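Section 9 Gripper fingers: inspection, replacement and alignment
Drumudora hand-held gripper, maintenance guide

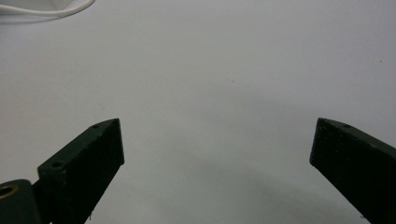
Figure 9-1. Fingers open over a plain pale surface, as seen from the tool camera. Threaded insert at lower left.

9.1 Purpose

The procedures in this section apply to every Drumudora tool in service at the Gencombe and Balness sites. They cover the routine check of the two fingers, the removal and fitting of a finger, and the alignment check that must follow. Work on the camera is described in Section 12.

The fingers are wearing parts. They are to be inspected every 350 operating hours and replaced as a pair at 2,000 operating hours, or earlier if a fault listed in 9.3 is found.

9.2 Before starting

1. Switch off the tool and disconnect the supply lead.
2. Place the tool on a flat, clear bench with good overhead light.
3. Have ready the hex key supplied with the tool, a soft brush, a dry lint-free cloth and a sheet of plain white paper.
4. Open the maintenance record and enter the tool number and the hours run.

CAUTION: Do not move the fingers by hand while the supply is connected. The drive may close without warning.

9.3 Inspection

1. Brush dust and fibres from both fingers, working from the base towards the tip. Do not use solvent.
2. Examine the flat inner faces. A grainy texture is normal. Grooves, shiny patches or cracks are not, and the pair must be replaced.
3. Examine the screw holes along the upper edge of each finger. Reject any finger with a split running from a hole.
4. Look at the brass-coloured insert in the round mount at the base. It must sit level with the face of the mount and must not turn when pressed lightly with the cloth.
5. Check that the tips are square and that no corner has broken away.

Note: A loose insert cannot be glued back. Return the complete mount to the stores at Manalo, marked for the attention of Precious Ambrosio.

9.4 Removing and fitting a finger

1. Support the finger with one hand and undo the fixing screws at the base. Keep the screws with the finger they came from.
2. Draw the finger straight out. Twisting it may damage the mount.
3. Clean the seat with the brush.
4. Slide the new finger in until the step at its base is fully home.
5. Fit the screws finger-tight, then turn each one a little at a time until the finger is held firmly.
6. Repeat for the other side.

CAUTION: Do not overtighten. The thread will pull out of the mount before the screw feels stiff.

9.5 Alignment check

1. Lay the white paper on the bench, reconnect the supply and start the camera view.
2. Hold the tool above the paper and open the fingers fully. Both tips must be visible, with nothing between them.
3. Compare the view with Figure 9-1. One finger may look larger than the other – this alone is no cause for rejection.
4. Close the fingers slowly. The tips must meet along their full width. If light shows between them at one side, loosen the screws on that side and repeat from 9.4, step 4.
5. Open and close the fingers 12 times and check the screws again.

Keep loose cables clear of the fingers throughout the check.

9.6 Records

The person carrying out the work signs the record, and a second trained person countersigns it before the tool is released. At Gencombe this is Obadia Waweru or Princess Marquez; at Balness, Severino Bustamante. Questions on this section should be sent to Rommel Javier.

Section 9 last revised December 25, 2023.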